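Dec 25, 2020
Notebook: adhesives, drawer linings
Bench: Dillwood, back room

Picked up the lining work again. Open question from Loan Sầm's last entry: does the starch paste hold a paper lining flat through a damp spell, or do we go over to the Kotian size for the Bellik order? Only the paste was tested this session.

Base boards cut from the same sheet as before, sanded once, dust brushed off, no primer. Five boards in all. Paste made up at the usual strength, cooked until it turned glassy, then passed through the fine sieve. It came out thicker than Wycliffe's batch. I let it down with a little water until it dropped off the brush in short strings. I did not weigh the extra water and should have.

Lining paper cut with the grain running front to back. Each piece measured 465 mm on the long side before wetting. Pasted the paper, left it to relax, laid it from the back edge forward and rubbed down through a blotter with the bone folder. Boards 1 and 2 went under the press. 3 and 4 were left under loose weights. 5 was left open as the control.

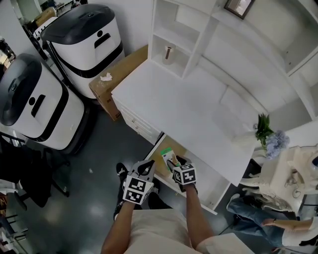

Stretch on wetting was 2 mm on the long side for board 1. Chepkoech had warned that the paper moves more across the grain than the supplier's sheet suggests, and the short side bears this out, though my reading there is poor: the edge had feathered and the rule slipped. Repeat with a trimmed edge.

Board 5 cockled within the hour, as expected. 3 has a blister near one corner, most likely a dry patch where the brush missed. 4 is flat apart from a slight lift at the front lip. 1 and 2 not opened. Leave them alone until the blotters have been changed twice.

Front lip: the turn-over is the weak point in every lining we have done this way. Neema's method at Gidedside is to stop the paper just short of the lip and run a separate narrow strip over the joint. Slower, but the strip can be replaced without lifting the whole sheet. Try on the next set.

Paste left over: more than 119 g, covered and put in the cold cupboard. Throw out if it smells sour or goes thin.

To do:
Change blotters on 1 and 2.
Slit and re-paste the blister on 3.
Ask Mwanaisha whether the damp box is free in February.
Order fine sieve mesh, the present one has a hole near the rim.
Kotian size: read the mixing sheet before opening the tin.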